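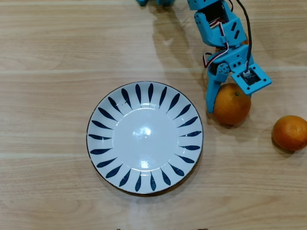

Trarkthorpe gets its own rulebook for small robot arms

Small robot arms in Trarkthorpe's schools, libraries and community workshops will share one set of ground rules from October, and the people who wrote it could hardly be happier.

The Favness Code runs to just 15 pages and covers desktop arms that handle everyday things like fruit and crockery. It sets out how cables should be routed clear of moving joints, who may stand within reach while the power is on, and what has to be written down after a dropped or squashed item.

"We had more than 375 comments on the draft and I loved reading them," said Stojan Popescu, who led the writing at Illiner. "People really care about this stuff - one teacher sent us four pages on screws!"

Screws made it in. Brackets and fasteners must be checked by hand before each session, and any printed part with a crack comes off the arm that day.

Cordier, the local makerspace, has been trying out the code on its pick-and-place benches and has already labelled every power switch in bright colours. Its next open bench night is Wednesday, when visitors can pick up a printed copy and have a go at the pre-start check themselves.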